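Stop Putting the Seam Where the Drawing Wants It

Stone countertops are sold by appearance and judged by appearance, and most of the arguments I am asked to settle come down to one line of epoxy less than an eighth of an inch wide. My position is that seam placement should be decided by the fabricator, in writing, before the deposit is taken, and that the customer should sign off on the vein match at that line and on nothing more abstract than that. The current practice, in which the designer draws a counter as one continuous piece and the shop works out the joints after templating, produces bad seams and worse invoices.

The physical limits are not complicated. A slab has a length, and the usable length is less than the nominal length once the rough edges and any fissures are trimmed. A run longer than the usable length needs a joint. A run shorter than that may still need one if the piece cannot be carried up a stairwell or turned in a hallway. Designers know the first rule and tend to forget the second. I have seen a quote from Orozco that priced a long galley run as a single piece, in a building where the elevator could not have taken it standing up or lying down. The customer found out about the joint on the day of the install.

Sinks make it worse. The common instinct is to put the joint at the centerline of the sink cutout, where there is less visible seam because most of the line falls inside the hole. This is sound on paper. The stone in front of and behind a sink is a narrow strip, and a joint there means two narrow strips glued at the point where people lean, and where water stands the longest. With a rigid steel frame below it can hold for decades. With a cabinet that was shimmed in a hurry, it will open. Nabil Sleiman, who taught me templating, would allow a sink seam only if he had checked the cabinet himself, and he charged for the visit. I thought that was excessive at the time. I now do the same.

The other position is a joint in the open field of the counter, away from the cutout. It is longer and it is seen. It is also fully supported on both sides, easy to clamp, easy to level and easy to repair. In a quiet material with fine grain the line nearly disappears. In a veined material it does not, and this is where the trade has been less than candid with its customers. Two pieces cut from the same slab will match only if they were adjacent in the slab and the cut removed very little between them. Two pieces from consecutive slabs in a bundle will come close. Two pieces from different bundles will not match, whatever the showroom says about blending.

Diagonal veining is the hardest case. A vein that crosses a joint at a right angle can be shifted until both sides meet. A diagonal vein moves sideways as soon as any width is lost to the saw, and the error shows at every vein along the line. The correction is to slide one piece forward or back, which uses up slab depth that may already be spent on the backsplash. Sobia Usmani, who runs layout at Mondine, keeps 3 inches of depth in reserve on any diagonal pattern and bills the customer for it as material. Some customers object. The ones who have lived with a broken vein for a year do not. 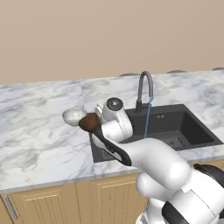 Layout software has improved this stage considerably, and I have no quarrel with rendered kitchens as such. My quarrel is with renderings that leave out the joints. A drawing of a white counter with gray veining and a dark sink tells the buyer about color and very little about construction. The useful ones put in the faint vertical line between two slabs, well to the left of the sink, as this one does, so that the buyer can object to it while objecting is still free. A line on a screen costs a minute to move. After cutting, it costs a slab.

There is a counterargument, and I take it seriously. Showing the seam early loses sales. Varkanov tried it for 2 years and went back to seamless drawings, on the grounds that customers compared its pictures with a competitor's and bought from the competitor. I believe the account. I do not think it settles the question, as the same shop now spends a good share of its October schedule on callbacks from the summer installs, and callbacks do not appear in the sales figures.

A workable standard would fit on one page. It would give the position of each joint, the slab each piece comes from, a photograph of the two edges laid together, and the allowed difference in height across the line. Cimetska already issues something like this for commercial jobs over 40 square feet and declines to do so for houses. I have asked why and was told that homeowners do not read it. They would read the part with the photograph.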